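Collecting demonstrations for lid handling
Project report, Kastham module
Marta Hutsuliak and Kayode Ojo

3. Recording the examples

We recorded all our examples by teleoperation. One of us drove the arm while the other reset the table and kept the log. The task was always the same: come down over a pan lid, take hold of the knob, lift the lid and set it down on a marked spot. Each attempt was allowed 15 seconds at most, and anything longer was thrown away.

We planned for 400 attempts and reached that number in October. Kayode drove for the first half and Marta for the second, so that the model would not learn only one person's habits. The wrist camera was the main input. The glass lid was the harder of our 2 lids to label, as the tabletop shows through it and the overhead light leaves a bright spot beside the knob. We used the metal rim to mark its position.
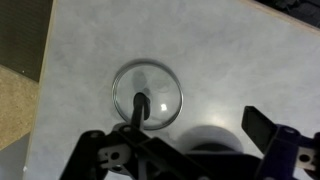
4. Sorting and labelling

After recording we watched every attempt and marked it as good, poor or failed. An attempt was poor if the lid was set down off the mark or if the driver had to try the knob twice. We removed 71 attempts, mostly from the early sessions, when we were both still learning the controls.

The rest were cut so that they start when the arm begins to move down. We did this by hand in Stetsiuk, the labelling tool on the lab machines. It took longer than the recording, and next time we would log the start point during the session.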